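Chapter 4
Order on the Workbench 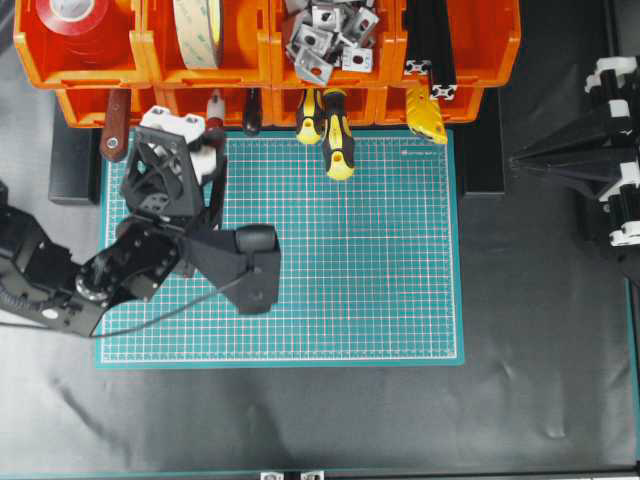
Before a student can learn to join two parts, he or she must learn where the parts live. In the training workshop at Nyberg we give the first 90 minutes of the course to this question, and no tool is used in that time. Some students find it slow. By April they usually do not complain any more.

A good bench has two zones. The first is the working surface, where a cutting mat protects the table and the printed grid helps the eye to keep a line straight. The second is the storage, which stands behind the mat and within reach of the hand. Open bins are better for beginners than closed drawers. Tape, corner brackets and lengths of aluminum profile have very different shapes, and each kind should have its own bin. Long profiles may stand upright.

Hand tools are kept hanging, with the handles easy to take. Screwdrivers hang next to each other. The utility knife must have its blade pulled in before it goes back to its place, also when you plan to use it again in a moment.

In this chapter you will learn:

how to divide a bench into zones
how to choose a bin for each kind of part
how to care for a cutting mat
how to return tools at the end of a lesson

Words to know: bracket, profile, ferrule, grid, grip

4.1 The Cutting Mat

A self-healing mat is made of a soft material which closes again after a light cut. It does not close after a deep one. Keep the mat flat and away from heaters, and clean it with a damp cloth. Work with light pressure, and make 2 passes with the knife where one pass is not enough.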